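Garden Timber & Landscaping > Fences, Sheds and Paths
Thread: Gravel path edging — oak sleepers or steel?

mossybank61
Right, I am far too excited about this, so bear with me! We're putting in a gravel path from the back door to the shed this April and I can't settle on an edging. The path bends twice, once gently and once quite sharply round the old pear tree. I've had a quote from Hivwood for oak edging boards, and my brother-in-law swears by Sedura steel strip. Budget is £707 for edging and pegs together, gravel is separate. What would you all go for?

Canan Oral
Steel, for the bends alone! I did ours in Sedura strip two years ago and it went round a curve like ribbon. You push it by hand, knock the pins in with a mallet and stand back feeling very clever. It starts off silvery and goes a lovely rusty brown over the first winter (mine is the uncoated sort, the painted one stays as it is). Get the taller one if your ground is soft.

hedgelayer_pete
Going to disagree with Canan, though I've seen her path and it is a cracker. On heavy clay that thin strip lifts. Mine came up at every joint after a frosty spell and I spent a whole Saturday banging it back down. Oak boards on proper stakes have stayed put. For the tight bend, put saw cuts halfway through the back of the board every few inches and it'll come round.

Canan Oral
Did you use the long pins, Pete? The short ones are useless in clay, I'll give you that. With the long ones mine hasn't shifted at all.

hedgelayer_pete
Short ones, they were what came in the box. Fair point. I'd still have oak by a pear tree — you can stop the board either side of a big root and nobody minds the gap, whereas a notch cut in steel looks like a mistake.

mossybank61
Oh, that's useful, there IS a big root. Soil is clay over more clay. Could I mix them? Oak down the straight run by the lawn and steel round the tree?

tarn_and_trug
You can, and I think it looks smashing. Butt the steel up behind the last oak board and fix it with two stainless screws. Don't use ordinary ones with oak, they leave black streaks. I bought my oak offcuts from Kılıçarslan, the yard behind the station, and they were happy to let me pick through the pile.

wheelbarrow_wendy
Has anyone tried the Tarnurer recycled plastic edging? I know, I know, but it bends beautifully and the mower wheel runs along the top of it.

hedgelayer_pete
Tried it, took it out again. Went wavy in the first hot summer.

wheelbarrow_wendy
Mine's in shade all day so maybe that's why I've got away with it! Still love it.

mossybank61
OK, decision made, oak and steel together, long pins, stainless screws. Thank you, you're all brilliant! Last thing, what order do I do it in? I've got as far as this:

1. Mark both edges with string and canes, and lay a hosepipe on the ground for the bends.

2. Dig out to four inches and save the turf for the bald patch by the shed.

3. Stakes and oak in first, then steel round the tree.

4. Membrane down, overlapped by a good hand's width. Then gravel, raked level and kept a little below the top of the edging.

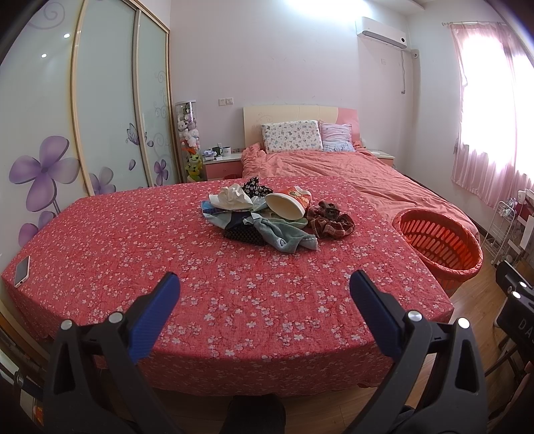 5. Walk up and down it admiring myself.

Canan Oral
Spot on, only I'd firm the base with a hired plate compactor between 3 and 4. Best fun you can have on a Sunday morning — your neighbours may not agree!

hedgelayer_pete
Tamper by hand near the pear, please, those roots won't thank you for a compactor. Otherwise go for it, and let us know how the oak bends.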